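December – Mudaliar Media Lab

4.2 Announcement timing and trailer response

The Ivham corpus holds 3,677 news items on film adaptations of novels, collected from 28 entertainment sites. Each item was matched to the first trailer for the same film where one existed. Items that only repeated a studio notice were kept, but given a separate code. Coders at Merkwood then marked whether the item named the director, the source book, or both. 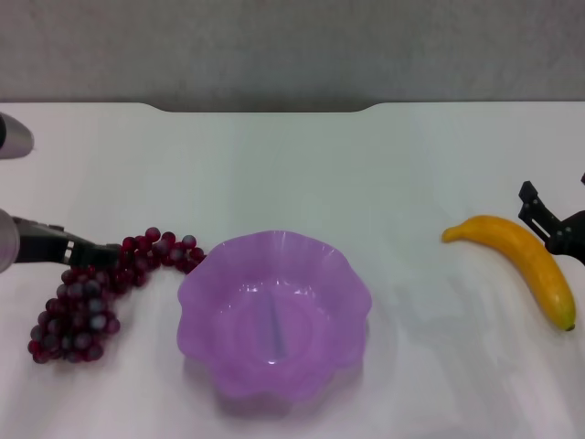
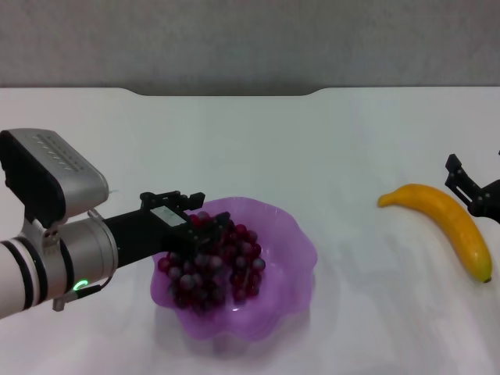
Figure 4. White tabletop against a gray wall.

Horror titles were handled apart from the other genres, as their announcements often come before a script is finished. Coders rated 300 stills from the Follo trailer set for tone, using a scale with 4 levels. Ratings at the lowest level went to plain setups comparable to the white table and gray wall in Figure 4. Agreement was weaker at the two middle levels – mostly for stills with a single lit face – and these were rated again by a second pair. Items naming both director and book drew more reader comments before the trailer than after it. The pattern did not hold for sequels, which are treated in Section 4.3.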